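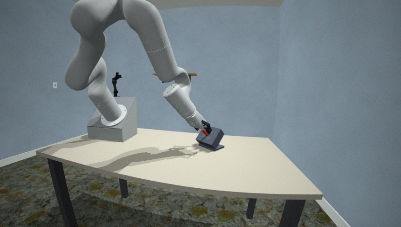 # Choosing between two grippers for a lever task in simulation

**Question** — posted 09/04/2022

Our department is comparing two end effectors for a lever-operation task before any hardware is purchased. The task is simple: a single arm, mounted at one end of a table, must move a short red lever on a block. All work so far has been done in simulation, with one camera looking across the table and one looking down past the fingers.

The candidates are the Prandis two-finger gripper, which has linked fingers and flat pads, and the Famow parallel gripper, which has straight jaws on a slide. The arm model, the controller (Galladier, default gains) and the starting positions were the same for both. Each gripper was given 400 attempts. The Prandis completed 293 of them. The Famow has a lower result, but its failures are more consistent and therefore easier to study.

We would appreciate guidance on two points:

- Is it fair to compare the two with the same approach path?
- Should the fingers close on the lever, or should they remain open and push it?

---

**Answer 1** (accepted)

The same approach path is not a fair basis for comparison. The fingertips of a linked gripper move along an arc as they close, so the distance from the wrist to the pads changes with the opening. A path tuned for straight jaws will place linked fingers at the wrong depth, and the reverse is also true. Please define the path at the point midway between the pads, and recompute the wrist position for each gripper and each opening. 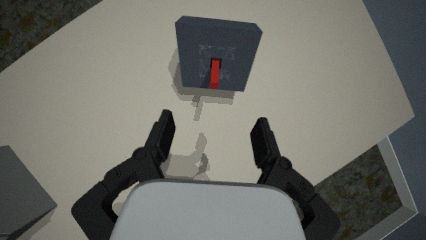 Alignment should be checked while the fingers are still open and short of the block. If the lever is well off the middle of the gap at that stage, one pad will meet it first and the arm will be pushed sideways during closing. We use a limit of 5 mm at our site and reject any attempt that begins outside it. Rejected attempts are reported separately — they are a fault of the approach and should not be charged to the gripper.

As to closing or pushing, both are acceptable, but they must be scored as separate tasks. A closed grip tests the pads and the friction settings. A push tests mainly the arm and the controller.

---

**Answer 2**

Use the Sproģis contact settings. The default ones are too soft and the lever slips. We had the same trouble with a drawer handle.

> **Comment from the original poster:** Could you state which of the settings you changed?

> **Reply:** Friction and time step. I do not have the file any longer.

---

**Answer 3**

I agree with the first answer, with one addition. The wrist camera view should be recorded for every failed attempt, along with the joint readings. In our own comparison, 5 failures that had been entered as slips were found on review to be collisions between a finger link and the base of the fixture. The side camera did not show this, as the wrist was in the way.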